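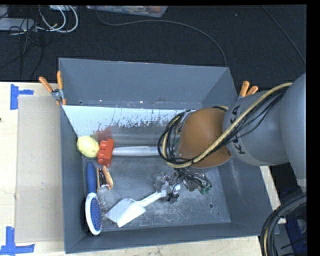
Print this page
E-mail this to a friend

The long way round to a loaf of rye

Oct 28, 2022

I've been meaning to write about the bread for months, and every time I sit down to do it the kettle boils or the dog wants out or somebody rings, so tonight I've put the phone in the laundry and I'm getting on with it.

Those of you who have been reading since the beginning will remember that I swore off sourdough entirely. I had a starter that smelled like nail polish remover, I had a benchtop permanently dusted grey, and I had a husband who very kindly ate 2 slices of every brick I turned out and then quietly made himself toast from the shop loaf. I gave the jar a decent burial under the lemon tree and thought that was the end of it.

Then in June my neighbour Sille Kárason came over with half a dark rye wrapped in a tea towel (the blue one with the puffins, which I still haven't given back, sorry Sille!) and I ate most of it standing up at the sink. It was heavy and a bit sour and a bit sweet, and it tasted the way I remember my grandmother's kitchen smelling, although she was a scone woman through and through and I doubt she ever baked a rye in her life. Memory is a funny old thing.

I asked for the recipe and got a long silence, and then a piece of paper with hardly any numbers on it. "Enough water" was one line. "Wait" was another. I rang her that night to ask how long I was meant to wait, and she said until it was ready, and I could hear her smiling down the line.

So I've spent the whole winter and a good bit of spring working it out for myself, and I've got it to a place I'm happy with. The flour matters more than I expected. I'd been using the fine rye from the supermarket, and it does make a loaf, but the coarse one from Magalhães, the little grocer near the station, gives you that proper chewy crumb. It takes up a lot more water too, so don't panic when the dough looks like wet cement. It's supposed to. You don't knead it so much as argue with it, using a wooden spoon and a wet hand.

I mix mine after tea, scrape it into the tin, smooth the top with the back of a spoon and leave it on top of the fridge with a plate over it. In the cold weather it sat there until after breakfast. These past weeks it's been creeping up over the rim by the time I'm out of bed, and I've had to start putting it in the hallway, where it gets stepped around with varying degrees of good humour. Once little cracks and pinholes show on top, in it goes, hot oven to begin with and then turned well down for a good long bake.

Now for the hard part, which is leaving it alone. You cannot cut a rye on the day. I know! I've tried it 2 different ways, once with a bread knife and once with the big carving knife, and both times it came off on the blade like fudge. Wrap it in a clean tea towel and go and do something else until tomorrow. I usually do the ironing, or I say I will and then read my book.

My friend Elaine Bittencourt puts caraway in hers and swears by it. I've tried it and I can see the appeal with a strong cheese, but for the morning I like it plain, sliced thin, with cold butter and the last of the cumquat marmalade. We're down to the final jar and I'm rationing it fiercely.

Next time I want to have a go with some treacle and a handful of sunflower seeds, and if it's any good I'll write the whole thing out properly with weights. In the meantime, if anyone has a tin with a lid that they're not using, a long narrow one, I'd love to borrow it. I'll pay you in bread.

Print this page
E-mail this to a friend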